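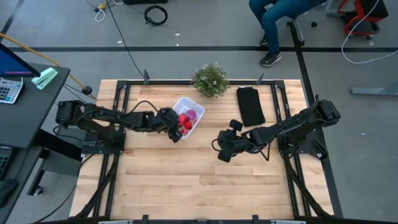

**Skorkura to release second album, Caststead, in February**

Four-piece band Skorkura will release their second album, *Caststead*, in February through independent label Prosser. The first single, "Nisow", is out now on all streaming services.

The album has 14 tracks and runs a little under an hour. It was recorded over two winters in a rented farmhouse outside Ballarat, with singer and guitarist Rebecca Serra producing for the first time. The band's debut was made in a city studio with an outside producer.

"We had a lot of songs this time and no clock on the wall," Serra said. "Some of them we played 30 different ways before we kept one. A couple went back to the very first demo, with the kettle still going in the background."

"Nisow" was written late in the sessions and was the last song added to the album. It opens with a single organ chord held under Serra's voice, and the drums stay out until the second chorus. Keyboard player Siwan Watkins wrote the melody and shares the lead vocal.

"I'd been humming it for months and thought it belonged to somebody else," Watkins said. "I kept asking people if they knew it. Rebecca told me to stop asking and record it."

Watkins joined the band after the first album and toured with them through regional Victoria, South Australia and Tasmania. *Caststead* is her first full recording with the group. She wrote or co-wrote five of the songs, including the closing track, "Long Paddock", which features a brass section made up of players from two local town bands.

The title track will be released as the second single in the new year, along with a video. Other songs on the album include "Half a Street", "Weatherboard", and "The Ferry Doesn't Wait", a live favourite that has been in the band's set since their earliest shows and has never been available as a recording.

*Caststead* will be available on vinyl, CD and digital. The vinyl edition is a double LP in a gatefold sleeve with printed lyrics. The first 100 copies ordered through the Prosser online store will be signed by all four members and come with a download of the farmhouse demos. Orders are limited to 2 copies per customer for the signed edition. The demos will not be sold separately.

Skorkura will play album launch shows in Melbourne, Geelong, Adelaide and Hobart, with support acts to be named closer to the time. The Melbourne show is all ages, with doors at 6 pm. The other shows are 18+. Mailing list subscribers will get access to tickets one day before general sale.

The band will play *Caststead* in full at each show, in the album's running order, followed by a short set of older songs.

**Release details**

- Artist: Skorkura
- Title: *Caststead*
- Label: Prosser
- Format: double LP, CD, digital
- Release: February
- Current single: "Nisow"

**Media**

Rebecca Serra and Siwan Watkins are available for interviews by phone or in person in Melbourne. Advance streams of the album, lyrics and full credits can be requested from the Prosser publicity desk. Please include the name of your outlet and your deadline. Reviews are embargoed until the week of release.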